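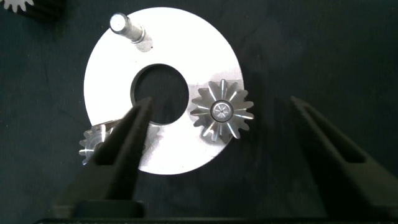

A reader wrote to us on Monday that she keeps the photo of her son only in her phone, and if the phone is lost together with the boy, then she has nothing to show to the police. We think she is right, and we thank her for the remark. It made us rewrite this page of household tips, which was before only a short list.

Being ready if a family member goes missing: tips for home

Most people who do not come home on time are found quickly and are well. But in the first hour the family is nervous, and a nervous person forgets simple things, for example the color of a jacket. So it is good to prepare on a quiet evening.

The kitchen folder

Take one thin folder and keep it in the kitchen, in a drawer which everybody knows. For each person in the home put one sheet inside. Write the full name and also the short name that friends use, the height, the weight, the color of the eyes, scars, glasses, braces, and medicines with the dose. Write it by hand if you want, but in big letters. My own handwriting is bad, so I print.

Put also a photo on paper. A school portrait with combed hair is nice for the grandmother, but choose one where the person looks like on a usual day. The face should be from the front and without a hat. Children change fast, and I make new photos every September, when the school things are bought anyway. For a teenager who colors the hair you will need to do it more often.

The second copy should be outside of the home, with a relative or a neighbor you trust. Send it to yourself by e-mail also. A picture file over 2000 KB sometimes does not go through on a weak connection, so keep a smaller one of 500 KB next to it.

The list by the door

We have a small board beside the coat hooks. Whoever goes out writes where, with whom, and the time of coming back. My daughter complained for the first weeks and now she does it without a word. If a board does not please you, a paper pad on the refrigerator is as good. Use a pencil on a string, because a pen without a string walks away.

Phone numbers of friends should be on paper too, with the numbers of their parents. Ask the teenager to help with this list and explain what it is for. Do not collect the numbers secretly.

Clothes

In the morning take a short look at what the child is wearing, with the shoes. Shoes are easy to forget, and yet a child may take off a jacket but keep the same shoes all day. For an older person who gets confused, sew a strip with a phone number inside the collar. Cotton tape holds well, and ours is still readable after 50 washes at 30 degrees Celsius. Iron it from the back side only. The marker must be for textile; the usual office one becomes violet and then disappears.

When somebody is late

1. Call the person, then send a short message. A message can arrive where a call does not.
2. Look in the whole home, with the basement, the car and the garden shed. Small children fall asleep in strange places.
3. Call the friends from the list. One adult calls, another one writes down the answers and the time.
4. If you are worried, call the police. You do not need to wait a full day, this is an old mistake from films.
5. One person stays at home with a charged phone.
6. Leave the bedroom as it is. Do not wash the clothes and do not change the bed.

If you put a notice on the internet, agree first with the police on the text. Give their number in it and not your private one. When the person is found, take the notice away everywhere, also from the shop window and the bus stop. Old notices stay up for months and people stop reading the new ones.

Where to keep the key

A spare key helps if a relative must come in and look while you are still at work. Not under the flower pot, please. Give it to the same neighbor who has the second folder, and check once that it turns well in the lock. Our first copy was cut badly and I learned it at eleven in the evening, in the rain.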